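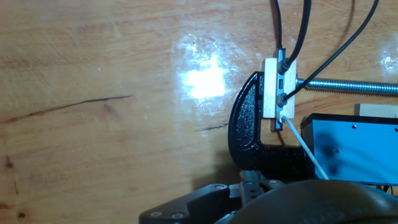
Repayment should wait until the workshop is earning, Sulastri Ginting told us, and she held that the 12-month rule had been written for shopkeepers. Her view was shared by most of the borrowers we interviewed in Timari, where joinery and furniture groups took up the largest part of the revolving fund.

4.2 Timing of repayments

The Timari fund lends to groups of young tradespeople on joint liability. Of the 41 groups in our sample, 14 had cleared their loans by the end of the term. The remainder had paid something, stopped, and in most cases started again after a visit from the district office. Full default was less common than the office's own summaries suggest, as those summaries count any group more than one quarter behind as lost.

Woodworking groups were slower than food or tailoring groups in the first half of the term and faster in the second. Their early money went to timber, bench tools and rent, and their first paid orders were often for school or clinic furniture, which is invoiced at delivery and settled months afterwards. A fixed monthly instalment suits this pattern poorly. Figure 3 shows a bench and clamped work.
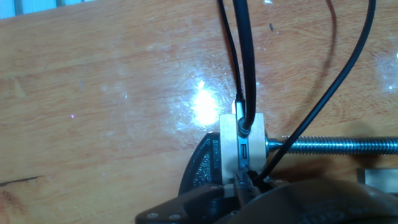 Figure 3. Block held upright at a wooden bench.

According to Tiburcio Sandoval, the instalment itself was manageable and the trouble lay in collecting from members who had moved away. The ledgers support him in part. Groups that lost two or more members in the first year repaid a median of 40 per cent of principal, and the members who stayed were seldom told in writing that they now carried the whole debt.

The office did not record departures in any regular way. We rebuilt membership from 3,464 receipt stubs, matching signatures by hand, and some stubs could not be assigned to a person. Two coders — Rankin and Yokoyama — worked separately and settled disagreements by going back to the group chair. Where the chair could not be reached the stub was left out.

Neltiveck, the neighbouring district, moved to a seasonal schedule in January. Its groups pay nothing for two quarters and larger sums after that. We do not yet have a full cycle of data from Neltiveck and make no claim about the effect on recovery. Its officers do keep a departure register, and section 5 uses it to test whether our signature method undercounts members who left early.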